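I've had the same round table for years and I've only lately learnt how to look after the top of it properly. It's a smooth, beigey-brown thing, and if you've got one like it you'll know the trouble: it looks lovely from the doorway, then you sit down with a cup of tea, the light catches it, and every smear you've ever made comes up to say hello!

So these are my tips for smooth tabletops and the shiny metal things we like to stand on them. Some came from my friend Manon Lavoie, who used to run a little tea room called Modham and wiped more tables in a week than I have in my life.

## Dust first, always dry

My old way was to go straight in with a wet cloth and a good squirt of something lemony. Don't! All you do is turn the dust into a thin grey paste and push it about. Start with a dry cloth, a soft one (old flannel pyjamas are brilliant, cut the buttons off), and go over the top in long strokes, turning the cloth to a clean bit whenever it looks grubby.

Then crouch down until your eyes are nearly level with the surface. Pale, matte finishes hide specks terribly well from above, and it's only when you get down low with a lamp or a window behind that you see how many you've missed.

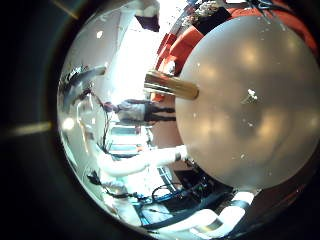 I do the chairs and any padded seats before the table, by the way, and not after. Give a cushion one good thump and you'll see why. I wasted a whole May doing it the wrong way round and wondering where the fluff was coming from.

## The wash

My mix is 200 ml of warm water with 5 ml of white vinegar (a teaspoon, if you can't be bothered measuring) and the tiniest drop of washing-up liquid. That's plenty for one table. Manon makes hers up in a big bottle, 2000 ml at a go, with 50 ml of vinegar, but then she does the windows with it as well.

- Wring the cloth out until it stops dripping, then wring it again.
- Work from the middle outwards in rings, and do the rim last.
- Go over it with plain water.
- Dry it straight away with a tea towel. Leave it to dry by itself and the smears come back.

Please don't use vinegar on marble or any other real stone. On waxed wood I'd leave it out too and stick to a barely damp cloth.

For a stubborn dark mark I lay a warm damp cloth over it, put the kettle on, and come back when I've drunk my tea. Nearly 30 minutes is about the longest I'd risk on anything wooden — much less if it's old. Then a gentle rub with a bit of bicarb on a fingertip, following the grain if there is one.

## Copper and brass bits

I love a bit of coppery gold on a table. Find out whether your piece is lacquered before you go near it with polish: a lacquered one only wants warm soapy water and a soft cloth, and polish will leave it patchy. If it's bare metal, half a lemon dipped in salt does wonders on the outside. Rinse it really well, dry it at once, and try it on the bottom first in case you hate the result.
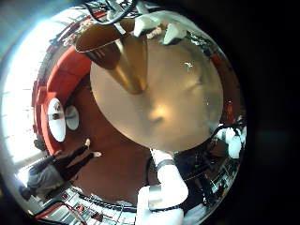 *Golden highlights on the side and a deep brown inside.*

The insides I mostly leave alone, apart from a wipe. Anything you're going to eat or drink out of is another matter, so check it's properly lined.

Do put something soft underneath! Metal bases scratch, and they trap damp. I cut a circle of felt slightly smaller than the base, which Hiu-tung Leung from my sewing evening showed me how to do without ending up with an egg shape (draw round a saucer, it really is that simple), and dab on a few spots of craft glue.

## Keeping it nice

A quick dry wipe in the evening saves me the big clean for ages. I keep the flannel in the drawer nearest the table, otherwise I just don't bother. Coasters help too, if you can get people to use them — mine get used for everything except cups.

Next time I want to have a go at the tea stains in my pots. Manon swears by rice and warm water, shaken about with the lid on, and I've got a bag of pudding rice that wants using up.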